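**Ollura opens artificial flower sorting and arranging program for community rooms**

September 14, 2018 - Ollura, a supplier of artificial flowers and display goods, today announced a program that lends stems, baskets and vases to libraries, senior centers and other community rooms. The program is called Table Stems. It starts in November with 38 sites and is free to the places that take part.

Each site will get a kit of 240 stems, packed in two cartons. The kits include red roses, blue flowers and short sprigs of leaves for filling in. Sites keep a kit for one season and can then send it back for a different mix of colors.

"We had a lot of stock coming back from store windows in good shape," said King-fai Tai, who runs the lending side of Ollura. "A rose that has been in a window for a few weeks is still a good rose. We clean it, straighten the stem and put it in a kit."

Ollura tried the idea last winter at one site, the Cheung Community Room, where a group met twice a month to make table pieces for the lunch hall. Over the season the group signed out 2,531 stems, many of them more than once. Almost 40 people came to at least one session.

Delivery and returns will be handled by Trakgate, which already carries store displays for Ollura. Sites will be told their delivery day by phone.

**How a session runs**

Sessions last one hour. The group leader tips part of a carton onto a table and people sort the stems by kind before any arranging begins. Roses go into a shallow basket. Blue flowers and leaf sprigs are gathered next - the sprigs are short and easy to miss at the edge of a table.

"The sorting takes longer than people expect, and a lot of them like it better than the arranging," said Chin-lung Hsueh, who led the sessions at Cheung. "I would plan on twenty minutes for it."

White plastic baskets with slotted sides were used for sorting. Long rose stems may stick out past the rim, so baskets should not be stacked while they are full. 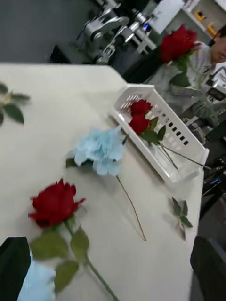
**How to apply**

Community rooms that would like a kit can ask for a form at any Ollura counter or write to the Table Stems desk at the company's main office. Applicants need a table, a dry closet for two cartons and one person willing to lead the sessions. Rooms that cannot be placed in the first group will be kept on a list for spring.

Replacement stems are free up to one bundle per season. Vases broken in use should be reported when the kit goes back.

**Press contact:** Titov Press Office, for Ollura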